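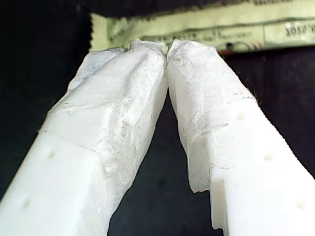
Last changed: Tuesday, 8:14 p.m.

Our project for the Trurkberg unit was to set up a desk tray that people would keep using after the first week, and we had a lovely time arguing over where everything should go (more than you'd think possible for one tray).

We started with a square one, dark, divided into three compartments, and put it in the middle of the work surface. Two rolls of tape stayed outside it, and a snack bar waited on the other side.
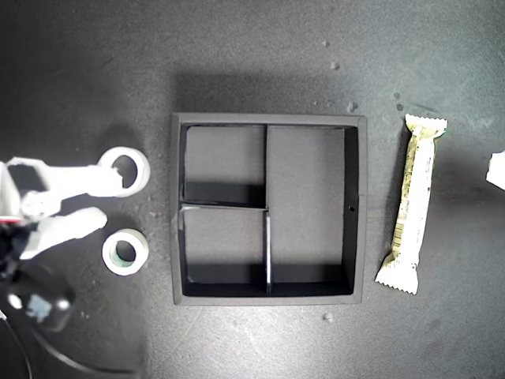

Department of Everyday Design, Vavby College

We tried 7 layouts and kept 2. In both of them the tape gets a spot close to the tray, so you can grab a roll without hunting for it,
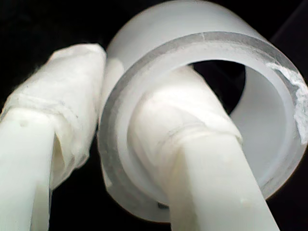

and the snacks get whichever compartment is left over. My vote was for the biggest one, naturally! Long packages were the hardest to place, and we're still not agreed on them.

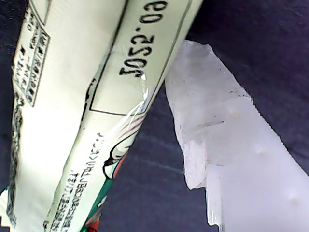 Fig. 4. Long package in its pale wrapper, code J052.09.

Comments (2)

pishfan8: Love this! Which layout won?

deskmouse: Tape on the left forever. Nice work, all of you.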